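The Friday market at Gulham starts selling at 6 in the morning, and by eight the best bread is gone. Hamish Rennie has baked for it since he left the Telard mill. He makes over 300 loaves a week in December, most of them rye, and does the shaping by hand with one helper.

Flour is his main worry. A bad harvest pushed up the price twice last year, and he held his own prices until spring.

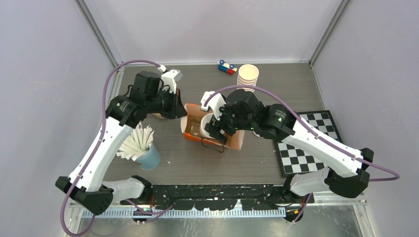 Rennie now buys from two farms and stores enough grain for a month. He plans to add a second oven before next winter.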